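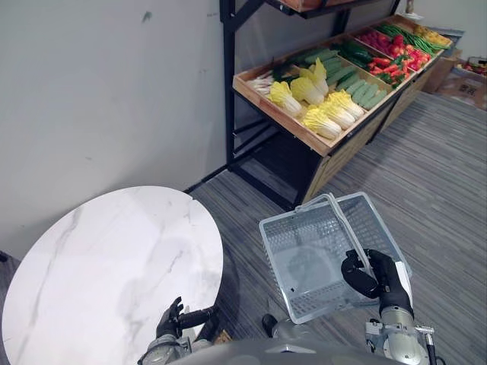
The eight o'clock scramble

June 2020

At one minute to eight every weekday morning, a fair part of Kellby is sitting on the edge of its bed with a phone in its hand, finger over the redial button, like contestants in a quiz with a very poor prize. The prize is ten minutes with me.

I have been a GP here long enough to remember the appointments book, a real one, with a ribbon. It was slow and could be read upside down by anyone at the desk, which meant that half the town knew who was coming in about their waterworks. Then we got a computer, and after the computer we got Taipe, a phone system with a woman's voice and a fondness for pan pipes. Taipe tells you your place in the queue. It tells you that your call matters. It also tells you, if you are caller number nine or later, nothing at all, as the queue holds 8 people and the rest get the engaged tone.

We have 3287 patients on the list. On one Monday in January the system logged 240 calls before lunch, a good many from the same determined household in Hovby Lane. I know this because the practice had a report done by a consultancy called Trerico, who sat in our back office for a week and drank our coffee. Their main finding was that demand was greatest when the lines opened. I could have told them that for the price of the coffee.
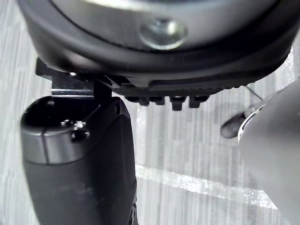 The trouble with booking systems is that they are built by people who can see all of them and used by people who can see one corner. Inside the practice we know there are urgent slots, nurse slots, slots held back for babies and slots that open at noon. From outside, you get the view in the photograph: a great black curve right in your face, a shiny round bit of metal sunk in the middle of it, and no hint of what you're meant to press. So patients do what anyone would do and make up their own rules. One gentleman believed for years that you had to say the word "chest" to be put through. He had a sore toe.

I don't blame him. I tried it myself last winter, ringing my own surgery from the car park to see what it was like. I got the engaged tone eleven times, then the pan pipes, then a recorded message about flu jabs that had been out of date since before Christmas. When I finally reached the desk I was so cross that I forgot what I'd planned to ask for, and the receptionist, who didn't recognise my voice, told me kindly to take a breath.

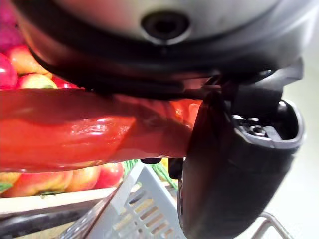
She does that forty times a morning, I found out later. It isn't in her job description. Nor is remembering that the lady with the bad hip can't manage the early bus, or that a certain farmer saying he's "a bit off" means somebody should drive out there now.

This spring, of course, the whole thing was turned over in a fortnight. Everybody rings, everybody gets a call back, and hardly anybody sits under the poster about bowel screening. Some of my patients love it. One took my call from halfway up a ladder. Others hate it, and hold the phone so far from their good ear that we both end up shouting about piles.

Trerico have written to suggest a second report, on the phone calls this time. Their quote was 2000 pounds, plus travel. We are getting three more lines put in instead, and a new recording without the pan pipes, though the engineer says the pipes may be built in.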